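페리에르 강 상류 산촌 물 관리 공동연구 ‘프로비에(Provier)’, 현장 연수 성황리에 마쳐
5개 연구기관 참여, 마을 우물 기록과 강우 자료를 한자리에

산촌 지역의 가뭄 대응과 물 관리를 연구하는 국제 공동연구 프로그램 프로비에(Provier)가 10월 페랭(Perrin) 계곡에서 첫 현장 연수를 열었다. 연수에는 수문학, 토양학, 농촌사회학, 보건학 분야의 신진 연구자와 계곡 주민들이 함께했으며, 3일 내내 강의실과 들판을 오가는 빽빽한 일정이 이어졌다.

이번 연수의 주제는 ‘작은 유역의 긴 기억’이다. 페랭 계곡에는 마을 사람들이 대를 이어 적어 온 우물 수위 장부가 남아 있고, 가장 오래된 기록은 1767년으로 거슬러 올라간다. 장부에는 수위뿐 아니라 첫서리가 내린 날, 방앗간이 멈춘 날, 이웃 마을에 물을 빌려준 사정까지 빼곡히 적혀 있다. 참가자들은 첫날 오전 이 장부를 직접 넘겨 보며 옛 단위를 오늘날의 미터법으로 옮기는 방법을 익혔다.

연구책임자 질 아르노(Gilles Arnaud)는 개회 인사에서 “계측기가 들어오기 훨씬 전부터 이 계곡에는 관측자가 있었다”며 “그분들의 글씨를 읽는 일로 프로그램을 시작하게 되어 정말 기쁘다”고 말했다.

오후에는 콜레트 들로름(Colette Delorme)의 진행으로 자료 정리 실습이 이어졌다. 지금까지 판독을 마친 장부는 모두 203쪽이다. 실습에서는 같은 쪽을 두 사람이 따로 읽은 뒤 서로 다르게 읽은 글자를 맞춰 보는 방식을 썼는데, 한 단어를 놓고 토론이 저녁 식사 시간까지 계속된 조도 있었다. ‘마르다’로 읽느냐 ‘맑다’로 읽느냐에 따라 그해 여름의 해석이 완전히 달라지기 때문이다. 결국 그 단어는 ‘판독 보류’로 표시하고 다음 모임에서 다시 살펴보기로 했다.

둘째 날에는 참가자 전원이 해발고도가 가장 높은 마을 투나르(Tunar)까지 걸어 올라갔다. 샘터 세 곳에서 유량을 재고, 계단식 밭의 토양을 깊이별로 채취했으며, 주민 가정을 방문해 물 사용 습관에 대한 면담도 진행했다. 투나르에서 평생 농사를 지어 온 로진 마르티(Rosine Marty)는 물길이 바뀐 자리와 예전 저수조 터를 하나하나 짚어 주었고, 참가자들은 그 자리에서 지도를 고쳐 그렸다. 기존 지도에 없던 수로 한 줄기가 새로 들어갔다.
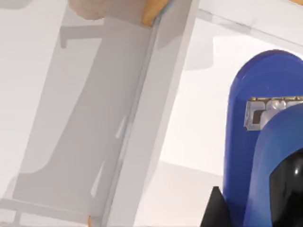

컴퓨터 렌더링 이미지. 긴 흰색 판과 흰 면 위에 드리운 회색 그림자.

면담 조를 이끈 바티스트 랑글루아(Baptiste Langlois)는 “질문지를 준비해 갔지만 두 번째 집부터는 거의 펼치지 않았다”며 “주민들이 먼저 들려주신 이야기가 훨씬 풍부했고, 덕분에 질문지를 처음부터 다시 쓰게 되었다”고 전했다. 고쳐 쓴 질문지는 내년 봄 조사부터 사용되며, 계곡 방언으로도 옮겨질 예정이다.

마지막 날 오전에는 강우 자료 분석 도구 스카스테티(Skastetti)의 시연이 있었다. 스카스테티는 프로비에 연구진이 직접 개발하고 있는 도구로, 손으로 적은 기록처럼 중간중간 비어 있는 자료를 다루는 데 초점을 맞추었다. 날짜가 불확실한 기록은 불확실한 범위 그대로 입력할 수 있고, 누가 어떤 근거로 값을 고쳤는지도 함께 남는다. 참가자들은 첫날 판독한 장부 내용을 바로 입력해 보았고, 오래된 가뭄 기록이 그래프 위에 나타나자 강의실 여기저기서 탄성이 터졌다. 주민 참가자들은 화면 글씨를 키우고 음력 절기를 함께 표시해 달라는 의견을 냈으며, 개발진은 두 가지 모두 다음 판에 반영하기로 했다.

이어진 토론에서는 연구 결과를 마을에 어떻게 돌려줄 것인가를 두고 활발한 의견이 오갔다. 오데트 쇼뱅(Odette Chauvin)은 보건학 관점에서 여름철 샘물 수질 결과를 학교와 진료소에 우선 공유하자고 제안했고, 참석자 다수가 이에 동의했다. 수질 결과는 분석이 끝나는 대로 한 장짜리 안내문으로 만들어 계곡의 모든 마을 게시판에 붙인다. 안내문 초안은 주민들이 먼저 읽고 어려운 표현을 골라내기로 했다.

신진 연구자들을 위한 시간도 따로 마련되었다. 참가자들은 각자의 학위 연구를 5분씩 소개하고, 전공이 다른 동료에게서 질문을 받았다. 토양 수분을 연구하는 참가자와 농가 부채를 연구하는 참가자가 같은 마을을 조사지로 삼고 있다는 사실을 이 자리에서 알게 되어, 두 사람은 내년 조사를 함께 진행하기로 약속했다. 아르노는 “바로 이런 만남을 기대하며 연수를 준비했다”며 반가움을 감추지 못했다.

프로비에는 이번 연수를 바탕으로 계곡 전역의 가구를 대상으로 한 물 사용 조사를 시작한다. 조사 대상은 최대 400가구이며, 투나르를 비롯한 고지대 마을부터 차례로 방문한다. 조사원은 계곡에 거주하는 주민 가운데서 모집하고, 면담 방법과 자료 보호에 관한 교육을 사전에 실시한다. 우물 장부의 남은 부분에 대한 판독도 겨울 동안 계속된다.

다음 연수는 눈이 녹는 시기에 맞추어 같은 계곡에서 열리며, 유량 측정과 공동 논문 작성을 주로 다룬다. 참가 신청 방법과 이번 연수의 강의 자료는 프로비에 누리집 ‘연수’ 항목에 게시된다.

프로비에(Provier) 소개
프로비에는 산촌 유역의 물과 생계를 함께 연구하는 다학제 공동연구 프로그램이다. 자연과학자와 사회과학자, 지역 주민이 조사 설계 단계부터 함께 참여하며, 신진 연구자의 현장 역량을 키우는 연수를 운영한다.

문의: 프로비에 사무국 홍보 담당 콜레트 들로름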